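FOR IMMEDIATE RELEASE
3/26/18

# Tarcombe Opens Its Bottle and Cup Library to Every Household in Town

**Borrow an insulated bottle, keep it as long as you need it, bring it back when you don't**

TARCOMBE -- The Tarcombe Bottle and Cup Library opens its shelves to all residents this spring, with 245 insulated bottles ready to lend and a matching supply of small plastic cups. Borrowing is free. No deposit is taken, and a library bottle can go to school, to work, to the ball field or on a long drive to see family.

The library started in December as a trial for families at the Skolulex after-school center. The idea was simple enough: plenty of homes have a cabinet full of bottles that get used twice a year, and plenty of others have none that hold up. The center asked for bottles in good shape, and people brought them in by the bagful. We were thrilled! By the end of the first month the donation shelf had to be moved into a bigger room, and the bigger room filled up too.

"We thought we would be begging for bottles," the library said in a statement. "We ended up begging for shelves. People love the thought of something they own getting used every day by someone else."

## What you can borrow

The collection is a friendly mix. There are wide bottles and slim ones, short ones that fit a child's backpack pocket, and tall ones that will see a grown-up through a full shift. Most have metal screw caps. A few have flip lids, and these go out fast, so ask at the desk if you have your heart set on one.

Each bottle can be borrowed with a cup. Cups have been a bigger hit than anyone planning the trial expected, mostly with parents of small children, who would much sooner pour a little at a time than hand over a full bottle in the back seat. 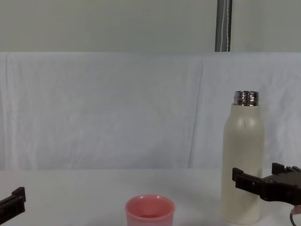

*A cream-colored insulated bottle with its silver cap on, and a pink plastic cup.*

Light colors such as cream have been popular from the start. They are easy to spot in a dark bag, they show when they need a wash, and they look nice on a desk. They also pick up marks, and the library is relaxed about that. A small scratch on the outside does not keep a bottle off the shelf. What matters is the inside, the neck and the cap, and those get a close look every time a bottle comes home.

Bottles are lent by size and by cap type. Color is first come, first served -- except for children under 7, who may put their name down for a favorite and wait for it.

## How lending works

Come to the desk at the Skolulex center with something that shows your Tarcombe address. You will get a library card on the spot. Each household may have up to 3 bottles out at one time, with a cup for each if you want them.

Loans run for as long as you like. There is a check-in every seven weeks, when we ask you to bring the bottle by so the cap and seal can be looked over and the seal changed if it has gone stiff. It takes a few minutes. You can walk out with the same bottle or trade it for a different one.

If a bottle gets lost or run over by a car (it has happened), tell the desk. There is no fine. We would like to know, so that the shelf list stays right, and we will find you another one.

Groups can borrow too. Teams, clubs and scout troops may ask for a larger set for a weekend or a season. Please give the desk seven days' notice so that the set can be washed and packed in a carry crate. The crates were given by Durimar, the hardware store on the square, which has also donated bottle brushes and a very good drying rack.

## Clean, checked and ready

Every bottle goes through the same routine when it is returned. The cap comes off first and the two parts are washed apart. The seal is lifted out of the cap and soaked on its own. The bottle body is brushed with warm, soapy water, rinsed twice and left upside down on the rack overnight with the cap beside it.

The next day it gets its check. The threads are wiped with a clean cloth and looked at for dents, grit or leftover soap. The inside is smelled (really -- it is the quickest test there is). Then the bottle is filled, capped, laid on its side on a paper towel and left alone for a while. A dry towel means it goes back on the shelf. A damp one means a new seal and another try.

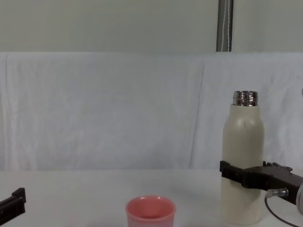 *With no cap on, the threads around the bottle's steel neck are easy to see.*

We ask borrowers to do a lighter version of the same thing at home:

- Take the cap off before washing, and leave it off until both parts are fully dry.
- Wash by hand. Many of the bottles in the collection were not made for a dishwasher, and after a few months of mixed use it is hard to tell which ones were.
- Wipe the threads. A little dried juice in there can make a cap very hard to turn.
- Skip bleach and scouring pads.
- For a stale smell, use a spoonful of baking soda in warm water, leave it for an hour, then rinse well.
- Store the bottle open.

If a cap gets stuck, please bring the bottle in as it is. Pliers leave deep marks on a metal cap, and the desk keeps a rubber grip for this job that works nearly every time. Borrowers are welcome to try it themselves, and children seem to enjoy being the one to get it open.

## A morning to try things out

To mark the opening, the library is holding a drop-in morning at the Skolulex center. Bottles from the collection will be set out on the tables so visitors can pick them up, open and close the caps, pour into a cup and find out what suits their hands. This matters more than it may sound! A cap that feels fine to one person can be a real struggle for someone with sore fingers, and a wide bottle that holds plenty may be too big for a small hand to carry.

There will be water to pour, and hot cider from Simanjuntak, the bakery next door to the center, which is also baking rolls for the morning. Visitors who bring their own bottle can have its cap looked over at the repair table. The table has a drawer of spare seals in common sizes, and if one of them fits, it is yours to keep.

Children can decorate a cloth tag to tie to their library bottle. Tags replace the stickers used during the trial. The stickers looked great for a week and then left a gummy patch that took ages to get off, so please tie, don't stick.

Dates and hours for the drop-in morning are posted on the center's front door and on the notice board outside Simanjuntak. No sign-up is needed, and the entrance is step-free.

## Donations still welcome

The shelves are in good shape, but some kinds of bottle never stay long. The library would be very glad to have more of the following:

- Small insulated bottles with screw caps, for young children
- Bottles with a loop or handle on the cap
- Spare caps on their own, even without a bottle
- Small plastic cups in any color

Bottles should be clean and have a cap that closes. Scratches, faded paint and old names in marker are all fine. Cracked cups and bottles with rust inside can't be used for lending, though the desk will take them and pass them along for recycling where it can. If you have a cap and no bottle, or a bottle and no cap, bring it anyway. Quite a few bottles on the shelf today are happy matches between two donations that came in weeks apart.

Drop donations at the desk during center hours or in the blue bin inside the door at Durimar. Please don't leave them outside overnight.

## About the library

The Tarcombe Bottle and Cup Library is run from the Skolulex after-school center and lends insulated bottles and cups to residents free of charge. It is supported by donations from local households and by Durimar and Simanjuntak. Schools and centers in nearby towns that would like to set up something similar are warmly invited to visit, look through the shelf list and take home a copy of the washing and checking routine.

**Press contact:** Library desk, Skolulex after-school center, Tarcombe. Reporters are welcome at the drop-in morning, and visits at other times can be arranged through the desk.

###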